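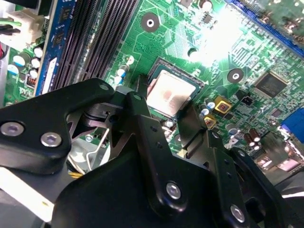 Maricica Dobre wrote to ask whether Relton paste really drops temperatures the way the box says, or whether she should stick with the tube she already has. Fair question. We sell the stuff and we still think the box oversells it.

Relton Thermal Paste, 2 gram syringe
Stock code 1573
Sold by Stovano Parts Counter

What the maker claims: up to 50 percent better heat transfer than "ordinary compound." Ordinary compound is never named. We asked Drekov, the importer, which one they meant and got the same brochure back as a PDF.

What we can say: it spreads easily, it doesn't run, and it comes off with plain rubbing alcohol. If your old paste has dried to a crust, any fresh paste will probably help, this one included. If you repasted last September and the machine runs fine, keep your money.

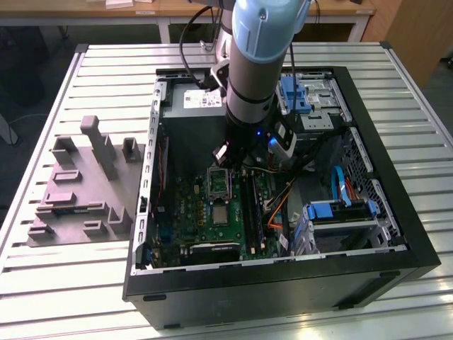 Paste gets blamed for plenty of trouble it didn't cause. Dust in the heatsink, a fan plugged into the wrong header, a cooler screwed down crooked: check those first. When you do get to the paste, lay the tower on its side with the panel off, so the board is flat and the cooler's weight isn't pulling on anything. If the socket is empty, keep the syringe well away from it. Paste belongs on top of the chip once it's locked in, and a pea-sized dot is plenty.

The "lasts 700 days" line on the label is odd. We don't know if that means in the tube or on the chip, and Drekov couldn't tell us. Recap it and store it upright.

In the box: syringe, plastic spreader, one wipe. The wipe is thin. Buy a proper bottle of alcohol.

Also stocked: Manole paste, bigger syringe, stiffer, harder to spread in a cold room. Makes fewer promises.

Returns on unopened syringes only. Prices checked 22 July 2025.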